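Gremell 321 Height-Adjustable Workbench Frame

Steel bench frame with manual crank lift, for workshops, labs and packing areas

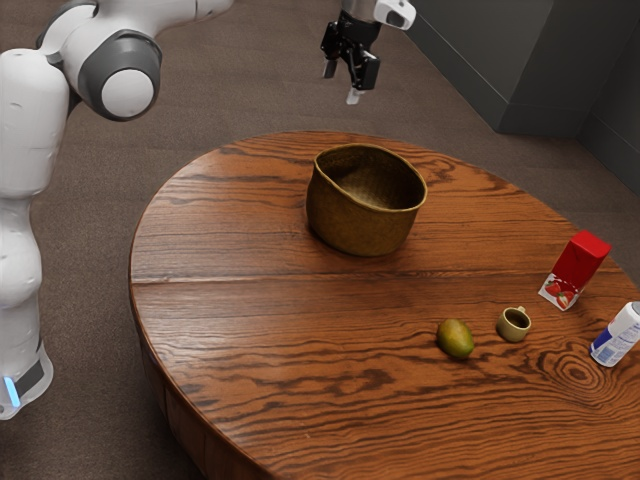 The 321 is the mid-size frame in the Gremell bench line. It is sold as a frame only or as a complete bench with one of three tops. The frame ships flat in two cartons and is bolted together on site. No welding or drilling is needed unless a top from another supplier is fitted.

Lift is by hand crank. The crank drives a cross shaft that turns a screw in each of the two rear legs and, through a short bevel drive, in each of the two front legs. All four legs move together. The screws are self-locking, so the bench stays at the set height when the crank is removed. The crank handle stores in a clip under the left rail.

Frame

Legs are square steel tube, outer and inner sections, with plastic glide pads between them. The pads are a wear part and can be replaced without taking the legs off the rails. Side rails and the rear rail are folded steel sheet. There is no front rail, which leaves knee space across the full width of the bench.

The finish is powder coat. Light gray is the stock color. Dark gray and white are made to order and add to the lead time. Touch-up paint is available in the stock color only.

Height and leveling

The lift range is 9 inches. Each foot has a separate leveling screw for uneven floors. Level the bench at its lowest position first, then check it again at the top of the range. If one corner is off at the top but correct at the bottom, that leg is out of step with the others and must be reset. The procedure is on the last page of the assembly sheet.

Do not use the leveling screws to gain height. The threads must stay engaged up to the mark on the shank.

Tops

Tanen: pressed laminate on a particleboard core, plastic edge band. Suited to packing, light assembly and general office or classroom work. Wipe clean with a damp cloth. Not for use with standing water.

Saarela: solid birch, oiled. Suited to hand tool work and clamping. Must be oiled before first use and again when the surface looks dry or pale. The mounting slots on the side rails allow for seasonal movement across the grain, so do not fully tighten the outer screws on this top.

Ivelwood: phenolic resin panel, square edge. Suited to lab work and wet areas. It is the heaviest of the three and two people are needed to lift it onto the frame.

All three tops use the same hole pattern. A top can be changed later without changing the frame. Screws are packed with the top, not with the frame, and are different lengths for each material. Using Saarela screws in a Tanen top will break through the surface.

Load

The load rating printed on the rear rail is for an evenly spread load, bench level, feet on a hard floor. The weight of the top counts toward the rating. For a point load, such as a vise or an arbor press, place the item over a leg and keep to half of the rating. Impact loads are not covered by the rating.

Lower the bench before loading heavy items. The crank can raise a loaded bench, but effort rises with load, and a full bench should be raised slowly. A full change from bottom to top takes more than 23 turns of the handle.

Casters

A caster kit is available. It replaces the leveling feet and adds to both the lowest and highest working height. All four casters swivel and lock. The load rating is lower with casters fitted and a second rating label comes in the kit; apply it over the first. Casters are not recommended with the Ivelwood top in its largest size.

Options and spare parts

Under-shelf, half depth
Rear upright pair, for shelf or light rail
Power strip bracket, fits left or right rail
Drawer unit, single, lockable
Caster kit, set of four
Glide pad set, one leg
Crank handle
Screw pack (state top material)

The drawer unit and the power strip bracket cannot both be fitted on the same rail. The under-shelf can be used with either.

Assembly

Two people. Tools needed: one hex key (supplied), one 17 mm wrench (not supplied), a level. Build the frame upside down on a clean floor with the carton laid flat beneath it. Set all four legs to the fully closed position before fitting the cross shaft. If the shaft is fitted with the legs at different heights the bench will not sit level at any setting, and the shaft will have to come out again.

Turn the frame upright before fitting the top. Tighten the rail bolts a second time after one week of use.

Maintenance

Once a year, raise the bench fully and wipe the exposed inner legs. Put a small amount of white lithium grease on the bevel drives through the slots in the side rails. Do not oil the glide pads. Oil holds dust and the pads will bind.

Supply

Light gray frames with a Tanen top are normally held in stock. Other combinations are built to order in 9 working days. Custom top sizes are quoted on request; send width, depth and the position of any cutouts measured from the front left corner.

Page revised March 10, 2023. Frames built before this revision have a different crank socket and need the older handle, which is still supplied as a spare.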